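Twelve months without buying clothes

I stopped buying clothes last August and started again this August. A few people asked me to write up how it went, so this is the long answer.

The rules were simple. No new clothes, no used clothes, no asking for clothes as presents. Socks and underwear were allowed if the old ones had worn through. Repairs were allowed and so was trading with friends. Shoes counted as clothes, and that was the rule I regretted most by March.

The reason was money at first. I had gone through my bank statements while getting ready to move to Zovcombe, and clothes kept coming up. Very little of it was expensive. It was a shirt on sale, a second pair of the same pants in case they stopped making them, a jacket for a trip I ended up not taking. When I packed for the move I wrote everything down, and I had 138 pieces, not counting socks. I could have told you where I wore maybe a third of them.
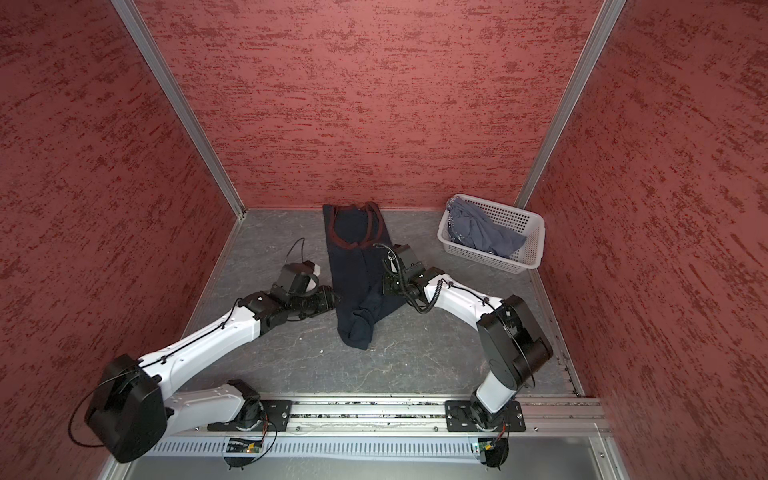

Navy, like most of what I own.

The first two months were easy. I was unpacking and finding things I had forgotten about, so it felt like shopping anyway. I unsubscribed from all the store emails on the first day, and I would tell anyone to start there. Winter was harder. My good coat had a zipper that split from the bottom every time I sat down in the car. Before, I would have replaced it. Instead it sat on the back of a chair for three weeks while I wore two sweaters under a raincoat.

Adjoa Appiah finally took the coat away from me and brought it to a tailor she uses on the other side of town. The new zipper is heavier than the old one and it has not split since. I also had two pairs of pants hemmed while I was there, which I had been meaning to do for years.

I tried some of the mending myself. Buttons are fine. Small holes in knits are fine if you don't look closely. I made a mess of a torn pocket and had to pick the stitches out and do it over with a patch from the inside. My hand sewing is slow and I don't enjoy it, so now I save it all up and do it in one evening with the radio on.

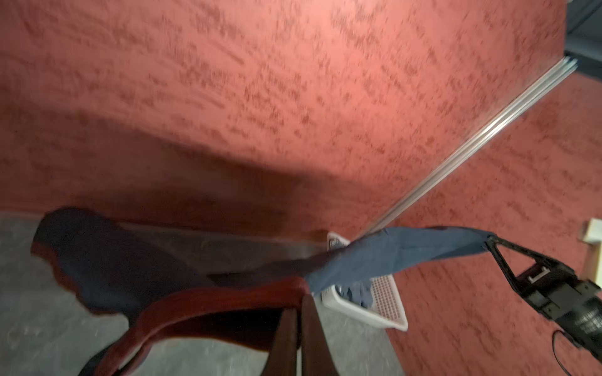
What I spent anyway

The total for the year was $285. That covers the tailor, the socks, thread and needles, a lint comb, and having one pair of boots resoled. The boots were the biggest part of it. I went back and forth on them, but they are the only ones I can walk in all day, and the new soles should last a few winters.

I don't have a clean number for the year before. Some of it was cash and some of it was on a store card I have since closed. It was a lot more than $285.

What I got rid of

I expected to keep everything, given that I couldn't replace it. The opposite happened. By spring I could see what I never reached for, and holding on to it just made the closet hard to use. Two bags went to the thrift store. Florencio Carrasco got the suit jacket, which fits him better than it ever fit me, and he gave me a rain shell he never wears.

Washing things less was the other change. I used to put a shirt in the hamper after one wear no matter what. Now I hang it up overnight and decide in the morning. I wash in cold water and skip the dryer for anything with stretch in it.
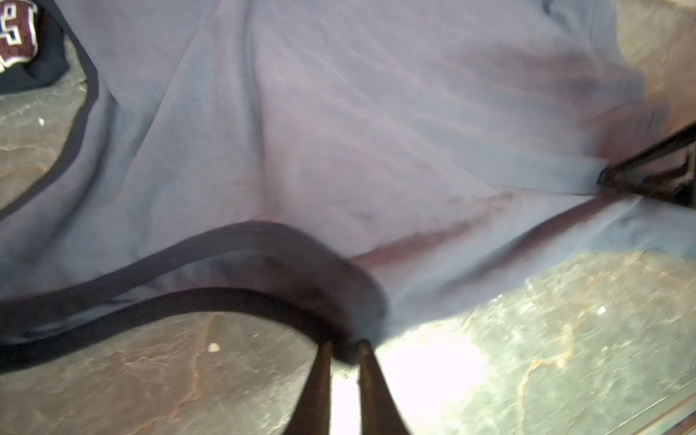
My sister thinks this is disgusting and has told me so. I still wash workout clothes and undershirts after every wear. It's the outer layers that get a second or third day, and in winter sometimes more.

Starting again

The first thing I bought when the year was up was a pair of plain black sneakers. The old ones had a hole over each little toe and had been outdoor-only since May. I had planned on a longer list, and I did keep one on the fridge all year. Most of what was on it I crossed off without getting. Still on there are a swimsuit, a belt and a warm hat.

I'm keeping the rule about store emails, and I'm keeping the list. Anything I want to buy goes on it and stays there for a month first. Akosua Amegashie is starting her own year in the fall and she is leaving shoes out of it, which I think is smart.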